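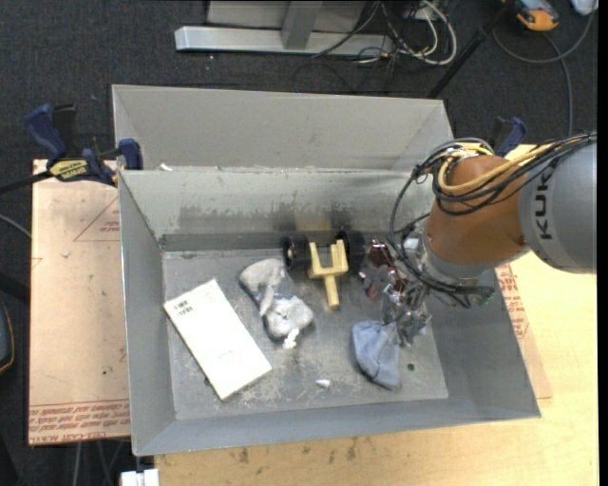 brandao_k
Seit September vergleichen wir den Sauger von Trirneo mit dem Driltance-Zweifinger, je 500 Griffe in die Kiste. Der flache weiße Karton ist für beide kein Problem. Beim zerknüllten blaugrauen Tuch steigt der Sauger aus - der zieht nur Luft. Jemand Erfahrung damit?

Emine
Welcher Unterdruck? Mit Balgsauger und mehr Volumenstrom geht Stoff bei uns.

brandao_k
Balg ist drauf, hilft kaum.

D. Rebelo
500 Griffe sind mir zu wenig. Wir haben 2.671 gefahren, erst ab etwa 2.000 blieb die Quote stabil.

Emine
Sehe ich anders. Wenn Stoff nie hält, reichen auch 50.

D. Rebelo
Für Stoff ja, für den Vergleich insgesamt nein. Und die Gabel mit den schwarzen Rädern würde ich getrennt auswerten.

brandao_k
Ok, mache ich. Zweiter Durchlauf startet morgen.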